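Why Do Shiny Things Have White Spots on Them?
by Zuzanna Marciniak
Ekthorpe Kids' Science Corner

Go get a spoon. I mean it, I'll wait! A clean metal one is best, but a shiny mug or an apple you've rubbed on your shirt will do fine.

Now hold it near a lamp and look for the brightest spot. It's probably small and white, and it might be stretched into a curve. Painters call that spot a highlight. When I was six I thought it was part of the thing itself, like a sticker, and I always drew one on my apples with a white crayon. Then my aunt told me to move my head while I looked at the apple. The white spot moved too! I was so surprised that I went around the whole house wobbling my head at things.

Try it with your spoon. Keep the spoon still and move your head slowly to the left, then to the right. The spot slides along. That's your first clue that it isn't paint.

So what is it?

It's the lamp. You are looking at a tiny picture of the lamp (or the window, if it's daytime) bouncing off your spoon and into your eye. Light leaves the lamp in straight lines and goes all over the room. Some of it hits the spoon. If the spoon is very smooth, the light bounces off neatly, the way a ball bounces off a flat sidewalk. You can only catch the bounce if your eye is in the right place, and when you move, a different part of the spoon does the bouncing for you.

Curved things are the most fun. A flat mirror has to be tipped just right before it will show you the lamp, but a ball or a ring or a fat round mug has parts that face almost every direction. There's nearly always some little part of it aimed just right. And the curve squeezes the lamp down small, so a great big ceiling light can turn into a dot or a skinny little moon.

Things that don't shine

Next, find something dull. A chalkboard is good, or a brick, or a piece of cloth. The word for a dull surface is matte, which sounds the same as the thing you wipe your feet on.

A matte surface is bumpy, even if the bumps are far too small to feel. Light comes in and gets bounced off in every direction at once. Think of throwing a whole bucket of bouncy balls onto a pile of rocks! No matter where you stand, a few come your way. So the thing looks pretty much the same as you move around it, and there's no sharp white spot.

Color doesn't decide it. Lots of people think black things can't be shiny, but a black thing can be very shiny indeed. Black soaks up most of the light that goes in, and that makes the bit that bounces off the smooth outside easier to notice. White things can be shiny too, only the spot is harder to find - white on white, like a snowball on a pillow.
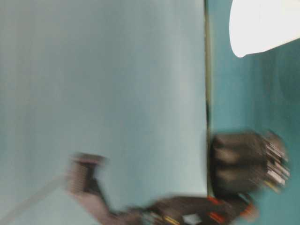
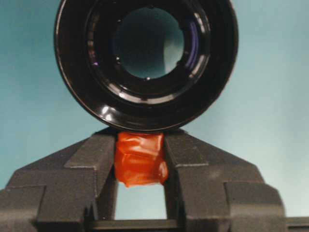
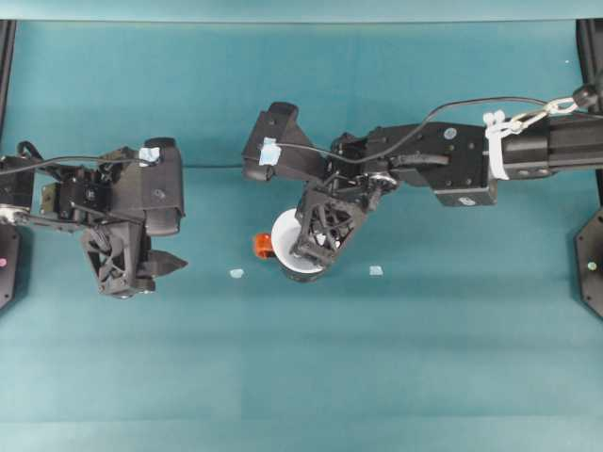 There's some blue-green in all three. The big white glow is in the first one, and the little glints on glossy black are in the second.

Now, the color of a highlight. Most of the time it's the color of the lamp and has nothing to do with the color of the thing. A red plastic ball under a white lamp gets a white spot. Put a green plastic ball beside it and that one gets a white spot too. Metals break this rule! Gold and copper color the light as it bounces, so a new copper coin has an orangey shine. And glass that has been given a very thin coating, like the glass in many eyeglasses, can make purple or blue or green glints. If somebody in your family wears glasses, ask them to stand near a window and turn their head a little. (Ask nicely. My dad got tired of it after 11 turns.)

A shiny spot hunt

You need a flashlight, a room you can make dim, and six things from around the house. Pick some smooth ones and some rough ones. I used a marble, a sock, a doorknob, a potato, a cup and my old Lepik pencil case.

Before you turn on the flashlight, guess which ones will have a sharp spot, which will have a big soft glow, and which will have nothing much. Write your guesses down so you can't change them later. Then shine the light on each thing from the same side and look.

The potato tricked me. I had it down as "nothing," and dry, it was. Then I washed it and it had little sparkles all over. Water fills in the tiny bumps and makes a smooth skin on top, so a wet potato bounces light more neatly than a dry one. Sidewalks do the same thing after rain, and so do rocks at the beach. I once carried a whole pocketful of gorgeous shiny pebbles home from Mutidstead and by the time I got there they were just gray.

Some of you will want to know about things in between, like satin ribbon or an eggshell. Those are a little bumpy, so the light mostly goes one way but spreads out some. You get a wide, blurry spot with soft edges. Egg is a really good one to draw, if you like drawing. Use the side of your pencil for the shadow, leave the paper bare where the glow is, and put away the white crayon until you've found out where your lamp is.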